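Last updated: Tue 3 November
Reading time: 9 minutes

Screen Business and Publicity
Handout for the session on pre-release news
Athina Karras

Read this before class and bring a pre-release story of your own, printed out, with the source on it. A link on your phone won't do. We'll be writing on them.

What counts as pre-release news

Nearly everything you read about a movie before it opens was handed to the writer. There are a few real leaks and a few reporters who make calls, but the bulk of it starts life as a publicist's email. I'd like you to start from that assumption and make each story earn its way out of it.

Take the case we'll be using, a mid-budget thriller called Druneck. Between the first casting notice and the opening weekend, Sofia Gkikas collected 300 items about it from entertainment sites. She went through them looking for any fact that hadn't already been in the studio's own notes. She found 15. Most of those were mistakes: a misspelled cast member, a wrong running time, a sequel that didn't exist.

So when somebody tells you a film has "buzz," ask how many separate sources there are. Three hundred copies of a press kit is still one press kit.

The stories that come around again

The same handful of stories turns up for almost every release. You should be able to spot them by the headline.

The pay cut story. A star loved the script so much that the fee didn't matter. Maybe so. The fee is never printed, the usual fee is never printed, and the share of the profits that often replaces the fee is left out altogether. Urs Baumgartner, who negotiated contracts for the production company Flello before he came to teach here, told last year's group that he had seen the word "waived" used for money that was simply paid later. If a story says somebody gave something up, look for what they got.

The hard training story. An actor spent months learning to box, or to play the cello, or to speak Greek. Check what is on the screen. If the cello is only ever shown from behind, you have learned something about the cello story.

The one big happy family story. Everybody on set got along, they played cards between takes, they cried on the last day. I have no way to disprove this and neither do you. It can't be checked, and that should bother you more than it seems to bother the people who print it.

The "had to be talked into it" story. The director said no twice. Usually told by the director.

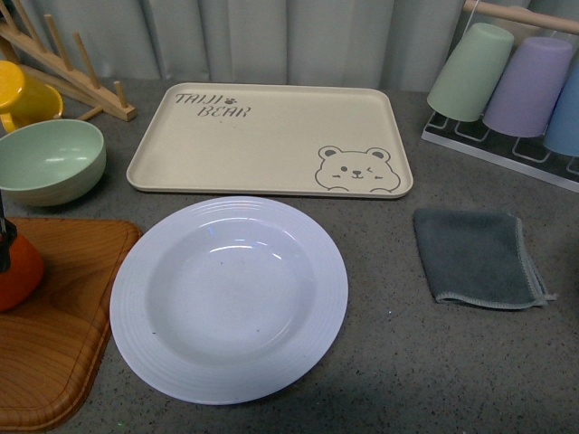
The long gestation story. The script sat in a drawer for years and every studio turned it down. This one sometimes holds up, and you can often check it, because scripts get registered and options leave paperwork. Druneck was sold this way. The publicity said the screenplay had been passed over for nine years. Eftychia Moschos looked for a dated draft and the oldest she could find was far more recent than that. The nine years appears to include the time the writer spent thinking about it. I've been thinking about a novel since high school, so by that standard I'm well along.

Numbers

Be most careful when you see a figure. A figure looks like reporting.

The Druneck campaign announced that the film would open on 1,101 screens. The trade sites repeated it and so did two newspapers. Now ask some dull questions. Screens or theaters? A theater can run the same film on several screens, so the two numbers are a long way apart. For a full day, or one late show? In one country? Booked, or hoped for? None of the stories said. I wrote to the distributor, Economou, and got back a polite note with the same sentence pasted in it – word for word, including the typo.

I'm not saying the number was false. I don't know whether it was false, and neither did anybody who published it.

Budgets are worse. A studio may want the budget to look large (spectacle) or small (scrappy, profitable), and it may want both in the same month for different readers. Treat a reported budget as a claim by an interested party and write it up that way.

Test screenings

"Test audiences are raving." Which audiences, how many people, and who was asked? Asif Khattak ran preview screenings for a research outfit called Skemen, and the notes he has let us use are in the course folder. Read the part on recruiting. People who like thrillers were invited to see a thriller for free, and they liked it. The scores were then quoted without the question that had been asked. "Would you recommend this?" and "Did you enjoy yourself?" get different answers, and the happier answer is the one that travels.

There is a decent argument on the other side. Studios do recut films after bad previews, which costs money, so somebody in the building must believe the scores. I accept that. Private research can be useful and still be junk by the time it reaches a website.

What to do with your printout

Underline every statement that could be checked. Circle the ones somebody seems to have checked. Put the name of the source in the margin, and if you can't find one, write "none." Don't write "insiders."

Then cut the story down to what you'd be willing to sign. Expect up to two sentences. If you end up with more than that, bring it to me before class, I'd like to see it.

The written version is due in December, after the review session. Late papers lose a grade. Please don't turn in a piece on Druneck, we'll have worn it out by then.

Related handouts
Reading a box office chart
Who pays for the premiere
Blurbs, ellipses and the missing half of the quote
Festival awards: how many are there?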